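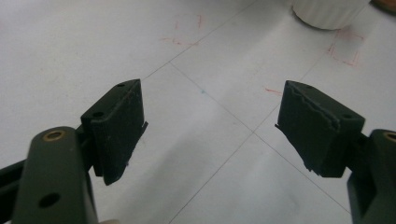
Ticket 2490: Labels drifting down the roll, some blank

Opened by: Amber Fairclough, Somley Bakery
Assigned to: Stuart Tunstall
Product: Grevov desktop label printer, 300 dpi
Software: Trivholm Stock and Labels, desktop version
Priority: Normal, raised to High on Monday
Status: Closed

Original message

Hi, we have two of your printers in the packing area, one for shelf labels and one for ingredient labels. The ingredient one has started to drift. The first few labels in a batch are fine, then the text creeps down until the bottom line (the allergens) is on the gap between labels or on the next label. After that it sometimes feeds a blank one and seems to sort itself out for a while. A small batch usually gets through. Anything over 50 labels does not.

The shelf printer is fine. We haven't changed the label design. I have turned the printer off and on and put in a new roll. Same result. We can't send anything out with the allergen line missing, so Maureen is checking every label by hand.

Amber

Reply, Stuart Tunstall

Hello Amber,

Thanks for the clear description. Drift that builds up over a batch normally comes down to one of these:

The label length in the software doesn't match the roll.
The gap sensor is dirty or set to the wrong media type.
The platen roller is slipping.

Please try the following in order and let me know where you get to.

1. Open Trivholm, go to Printers, pick the ingredient printer and write down the label height and gap height. Measure one label and one gap with a ruler and compare.
2. Check that Media Type says Gap and not Continuous or Black Mark.
3. Turn the printer off, open the lid and wipe the sensor window with a dry cotton swab.
4. Close the lid, hold down Feed while you turn the power on, and let go when the light blinks. It will run out a few blank labels and stop. This is the calibration.
5. Print a test batch from Trivholm, using the same ingredient label as before.

Stuart

Reply, Amber Fairclough

1. Label height matches. The gap in the software says 2 mm and I would say the real one is a bit more, but my ruler isn't great.
2. Says Gap.
3. Done. There was some dust on it, mostly flour.
4. Done. It ran out labels and stopped with the edge of a label at the tear bar.
5. Better for the first part of the batch, then it drifted again.

We get our rolls from Adomaitis. They were out of our usual ones in March and sent a different code that was supposed to be the same size. I had forgotten about that until I saw the old box.

Reply, Stuart Tunstall

The roll is worth following up. Could you find a core from the old stock and tell me the code printed inside it, plus the code on the new one? Please also tell me whether the shelf printer is using the new rolls.

In the meantime, set the gap to 3 mm in Trivholm and press Send to Printer. Saving the profile on its own only changes it on the computer, and people often miss that button – it's at the bottom of the second tab. Then calibrate again.

Reply, Amber Fairclough

I did miss that button. I don't think I've ever pressed it.

The shelf printer is on a completely different label so it won't tell us anything. Codes attached in a separate message. The old core has a letter C on the end and the new one doesn't.

With the gap at 3 mm and sent to the printer, it got further through before it went wrong. No blank labels this time, only the drift.

Internal note, Stuart Tunstall

Passed to Natália Mota for a second look. Customer has calibrated twice. Gap corrected. Drift is smaller but still there, always downward. Suspect roller or the liner on the new rolls. Supplier confirmed by phone that the code without the C has a glossier liner. They have the C version back in stock.

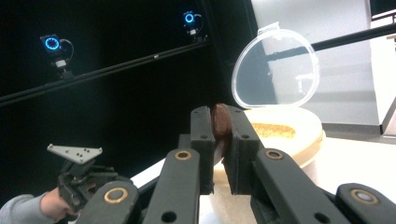
Second line: Natália Mota

Hello Amber, I have taken this over from Stuart while he is out. I have read the history, so no need to repeat the earlier tests.

The new liner is smoother than the one you had. A clean roller will pull it without trouble. A roller with flour or adhesive on it will slip a little on each label, and over a long batch that adds up to what you are seeing. Please do the following.

1. Switch off and unplug the printer. Leave it for ten minutes if it has been printing.
2. Open the lid and take out the roll and the ribbon.
3. Lift out the platen roller. On this model there is a gray tab at each end. Turn both tabs up and the roller comes straight out.
4. Wipe the roller along its whole length with a lint-free cloth and a little isopropyl alcohol. Turn it as you go.
5. Look at the rubber. Flat spots, cracks or shiny bands mean it needs replacing, and I can send one.
6. Let it dry, refit it, and turn both tabs down until they click.
7. Load the roll with the guides just touching the edges. They should not squeeze it.
8. Calibrate, then print one full batch at speed 3. If that is good, print another at your normal speed.

Please don't use a knife or anything scratchy on the roller, even if there is adhesive stuck to it.

Natália

Reply, Amber Fairclough

Roller was filthy. The cloth came away gray, and there was a strip of adhesive on the left side which took a few goes to get off. Rubber looks even, no cracks that I can find. The tabs were stiff and one of them was only half down when I started, I don't know how long it had been like that.

Full batch at speed 3: all good, allergen line in the right place on every one.
Full batch at normal speed (5): good until near the end, then the text was very slightly low. Still readable and still on the label.

We can live with speed 3 on the ingredient labels. Is it bad for the printer?

Reply, Natália Mota

Speed 3 does no harm at all. It is only slower. I would leave it there until you have used up the current rolls, then go back to the C code and try 5 again.

Two more things. The print head will have picked up some of the same dirt, so please wipe it with the alcohol at the next roll change. And in Trivholm, under Printers, Alerts, there is a cleaning reminder that is off by default. About 300 meters between reminders would suit a packing area with flour in the air.

I will keep the ticket open for a week.

Reply, Amber Fairclough

Reminder is on. New C rolls arrived and we put one in this morning. Ran the whole cookie order and then the loaves at speed 5 with no drift. Maureen checked the first batch by hand anyway and then stopped.

The leftover glossy rolls are going back to Adomaitis, they've agreed to swap the unopened ones.

One question for another time: can the shelf printer share the same profile, or does it need its own? You can close this.

Closing note, Stuart Tunstall

Cause: slipping platen roller (flour and adhesive, left tab not fully seated), made worse by a smoother liner on substitute rolls. Gap height was also wrong on the printer, profile had never been sent.

Fix: roller cleaned and reseated, gap set to 3 mm and sent to printer, calibrated, original roll code restored.

Parts sent: none.

Profile question: each printer needs its own profile in Trivholm. To copy one, right-click it, choose Duplicate, change the label size and press Send to Printer with the second printer selected.

Gareth Tunstall in documentation has been asked to move the Send to Printer step higher up in the setup guide.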